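How to Clear Out a Shared Kids' Bedroom in One Afternoon

Posted Mar 29, 2021

I put this off all winter. Every time I walked past the bunk bed room I told myself I'd get to it once the coats were done for the year, and then in February we had that warm week here in Plelldale and I ran out of excuses. So I did it, it took one long afternoon, and a few of you asked how, so I'm writing it down while I still remember.

What you need

A trash can with a fresh bag in it, a couple of spare bags, one box for giveaways, and one clear surface to sort on. I also keep a damp rag in my back pocket. You do not need bins and labels! I bought the fancy Wovunar drawer dividers before my last big clear-out and they sat in the closet for a year, so now I don't buy anything until the sorting is over and I know what's left.

Start with the floor

Get everything up off the floor first and put it on the bottom bunk. Don't sort yet, just pile. I used to sort as I went and I'd end up sitting cross-legged reading a picture book an hour later with nothing to show for it. Once the floor is clear, run the vacuum, and shove the hose under the bed as far as it will go. (We found 33 crayons under ours. I only know that because my youngest insisted on lining them up.)

Then strip both bunks

If you've got a top bunk with a guardrail, pull the bedding out from the ladder end and let it drop. Trying to lift a comforter over the rail is how I hurt my shoulder last time. Check down the gap between the mattress and the wall too — socks live there. Wash what needs washing, put a plain sheet on the bottom bunk, and carry on using it as your holding area for anything that belongs in the room.

Coats next

Jackets take up the most space and they're the quickest to decide on, so I do them early. Zip it up, check the cuffs, go through the pockets. If it still fits, it stays. I hang the keepers over the bunk rail for the time being so I can see them all at once, and they go to the closet in one trip at the end.

Now the small knits

Gloves, hats, scarves, all the little fuzzy things. This is the part that used to defeat me, so now I have rules. Put them all together in one place and pair up the gloves first. Move the trash can right up close so you're not walking back and forth, and pick up one piece at a time. 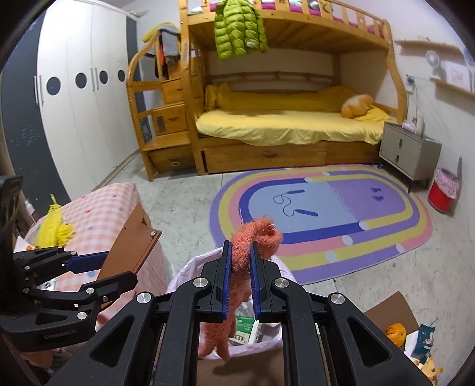 A single glove gets one look around the room for its partner and then it goes. I used to keep a bag of singles "just in case," and in five years I made maybe two matches out of it. Anything with a hole in the fingertip goes too, unless you're a person who really does mend things. I am not. If something is just pilled but otherwise fine, go over it with a fabric shaver and put it back in the keep pile.

Hats I try to keep to two per kid. Wash them before you put them away for the summer, lay them flat to dry, and don't store them even a little bit damp.

Packaging and paper

Empty boxes, tags, bits of card, wrappers. All of it can go straight in the trash or the recycling without any thought at all, and it's a nice break after the gloves. Stop and tie up the bag before it's crammed full or you'll split it on the stairs.

Putting it back

Winter things go in one soft bag on the closet shelf, with the gloves clipped in pairs. I use the wooden clothespins from Strickland, the ones by the register, but any will do. The giveaway box goes directly to the car. Mine rode around for roughly two weeks last time, so put it on the front seat where it'll annoy you.

Next up is the toy shelf, and I'm going to need more coffee for that one.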